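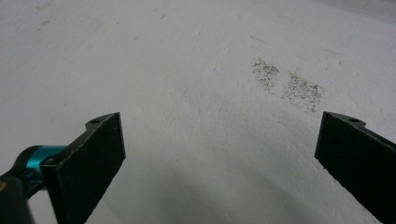 设备维护部 · 电气组

Fikum 变频器使用评测:一台替换下来的驱动器,装了半年之后

我们车间的输送线一直用老式直流调速,电机碳刷每隔一段时间就要换,控制柜里的调速板也早就停产。去年底开始逐台改交流,第一台选的是 Wunby 代理的 Fikum 变频器,装在二号线的进料段。到5月,正好运行满6个月。下面是电气组的使用记录和评价,给后面几条线选型时参考。

先说选型的背景。进料段负载不重,但启停频繁,一个班次里要停好多次,每次停下来皮带上都可能有料。老的直流系统低速力矩好,这一点大家用惯了,所以换交流时最担心的是带料启动。当时比较过三家,另外两家一家交期太长,一家的通讯卡要单独买,而且只支持自己的组态软件。Fikum 的报价居中,通讯接口自带,面板可以拆下来装到柜门上,最后定了它。

到货与外观

包装是双层纸箱加泡沫护角,没有压痕。箱内有主机、面板、一包接线端子的护套、四颗安装螺钉和一本薄的中文快速指南。完整手册要去 Wunby 的网站下载,需要注册,注册后当天能通过。手册中文部分翻译得还算通顺,参数表里有几处单位和英文版对不上,以英文版为准。我们后来把有出入的几页打印出来贴在柜门内侧。

主机外壳是塑料的,散热器部分是铝的。风扇在顶部,可以不拆机更换,按住两侧卡扣往上提就出来了。这个设计比我们以前用过的几款都省事。端子盖板的卡扣偏紧,第一次打开要用小号一字起子撬,撬的时候注意别把卡舌弄断,我们就弄断了一个,盖板现在靠另一边撑着,不影响使用,但看着不舒服。

安装

原来的控制柜深度有限,主机加上面板刚好放得下,柜门关上之后线槽有一点挤。手册要求上下各留100毫米散热空间,我们把柜里一排旧继电器拆掉以后才满足。安装孔距和旧调速器完全不同,底板要重新打孔攻丝。没有随机附带的开孔模板,纸箱上也没有印,只能照着手册上的尺寸图自己划线。

主回路端子是螺钉压接,标注清楚,进线和出线分别在两侧,不容易接反。控制端子是弹簧式的,细线要先压管形端子才好插,裸线插进去容易散。接地端子只有一个,我们把电机电缆的屏蔽层和保护地接到了同一块铜排上,再从铜排引到主机。屏蔽夹要另外买,建议下单时一起带上。

电机电缆从柜子到电机,走的是原来的桥架。旧电缆没有屏蔽,先试着用了一下,结果旁边的称重模块读数乱跳,换成屏蔽电缆后恢复正常。这一项不能算在变频器头上,只是提醒后面改造的同事,电缆的费用要提前算进去。

调试

面板是单色液晶屏,带一个旋钮和几个按键。旋钮手感偏松,转快了会跳过参数,改参数时要慢。菜单分基本和高级两级,常用的加减速时间、最高频率、电机铭牌数据都在基本菜单里,按顺序填完就能转。

电机自学习有静态和动态两种。我们的电机已经装在减速机上,不方便脱开,先做了静态自学习。空载运行没有问题,带料启动时第一次报了过流。查了手册,把转矩提升从自动改成手动,又把加速时间延长到6秒,之后带料启动正常。后来趁检修停线,把联轴器脱开重新做了动态自学习,转矩提升改回自动也能带得动,加速也比先前平稳。所以只要条件允许,还是应该做动态自学习,不要图省事。

通讯部分花的时间最多。线上的主控是 Were 的控制器,走串行通讯。Fikum 的寄存器地址在手册里是从一开始编的,Were 那边从零开始编,差一位,读回来的数全是错的。这个问题手册没有提,打电话给 Wunby 的技术支持,当天下午有人回电,说明得很清楚。波特率、校验位改完之后要断电重启才生效,面板上也没有提示,我们在这里又耽误了一个多小时。

参数可以通过面板拷贝,把面板拔下来插到另一台同型号的主机上就能写入。我们用备机试过,写入之后电机参数也一起带过去了,换备机时不用重新自学习。维护上这一条很实用。需要注意的是,两台主机的固件版本要一致,版本不同会拒绝写入,报一个手册里查不到的代码。

运行情况

半年里一共记录到10次故障停机,按原因分成下面几类。

过流三次,都在调试后的头几天,处理方法前面已经写了。

过压五次,出现在急停的时候。进料段皮带惯性不大,但减速时间原来设得太短,母线电压上去以后就跳。放长减速时间之后少了,要彻底解决得加制动电阻。这款机器内置制动单元,电阻外接,端子已经留好。我们在第三个月加了电阻,之后再没有出现过压。

通讯超时一次,查下来是接头松动,和变频器无关。

过热一次,柜门滤网堵了,清理之后恢复。车间粉尘大,滤网要按期清,这台机器对柜内温度比旧的直流调速器敏感,旧的那台滤网堵成一片也照样转。

报警记录保存在主机里,断电不丢,每条带当时的频率、电流和母线电压。没有时间戳,只有累计运行小时数,查故障要和主控的记录对着看。如果能带时钟会方便很多。

噪声方面,默认载波频率下电机有明显的啸叫,操作工反映过。把载波频率调高一档以后好了很多,主机发热略有增加,还在允许范围内。风扇声音不大,柜门关上基本听不到。风扇可以设成随温度启停,我们设的是运行时常转。

低速性能是大家最关心的。在开环矢量模式下,低速段带料运行平稳,没有爬行。再往下调就能看出速度不匀,料在皮带上一顿一顿地走。进料段平时用不到那么低的速度,所以没有加编码器。如果用在需要精确定位的工位,应该选带编码器卡的型号,或者干脆用伺服。Zurisia 的伺服我们在四号线有一套,价格高出不少,定位精度没有可比性,用途也不一样,这里不展开。

电气组的 Mwajuma Nzioka 负责这台机器的日常点检,她的意见主要有两条。一是面板的背光几分钟后自动熄灭,柜门上透过观察窗看不清读数,要按一下键才亮,而这个时间在菜单里改不了。二是故障代码只显示字母加数字,没有中文说明,夜班的同事遇到报警还得翻手册。我们做了一张常见代码对照表塑封后挂在柜边,算是补上了。

备件和售后

主机的保修按代理商的条款执行,要求保留外箱上的序列号标签,安装前最好拍照存档。风扇、面板、控制板都能单独订货。我们订过一个备用风扇,205元,含运费,一周内到货。控制板的价格接近主机的一半,真坏了不如换整机。

技术支持只在工作时间接电话,回复态度和水平都可以。邮件回得慢一些。上位机软件免费,装在旧笔记本上能用,界面是英文的,示波功能可以同时看四个通道,采样速度看加减速曲线足够,抓瞬间过流就不太够。软件断线之后不会自动重连,要手动点一次。

和旧系统比较

碳刷不用换了,这是最直接的好处。以前每次换碳刷要停线,还要清理电机里的碳粉。控制柜里的接线也少了一大半,查线容易。速度给定从模拟量改成通讯之后,以前那种上午和下午速度不一样的漂移没有了。

不足的地方也有。旧系统结构简单,手里有万用表基本都能修,现在主机内部出问题只能换板或者换整机,备机必须常备。参数多,新来的同事上手要一段时间。负责改造项目的 Mwanahawa Ogola 要求每次改参数都要登记,登记本放在柜子里,写明改之前和改之后的值。执行下来效果不错,有一次夜班把最高频率改低了,第二天早班一翻就查到了。

评价

负载平稳、对低速精度要求不高的输送、风机、水泵类设备,这款可以用。安装尺寸和散热空间要提前量好,制动电阻、屏蔽夹、屏蔽电缆一次买齐。通讯地址的偏移在编程时就要处理掉。需要编码器反馈的工位不要选这个型号。

三号线的进料段已经按同样的配置报了计划,制动电阻直接列在清单里。一号线的提升段负载不同,还要带抱闸,另行选型。参数备份文件和登记本的扫描件放在组里的共享文件夹,目录名是设备号,需要的同事自己取。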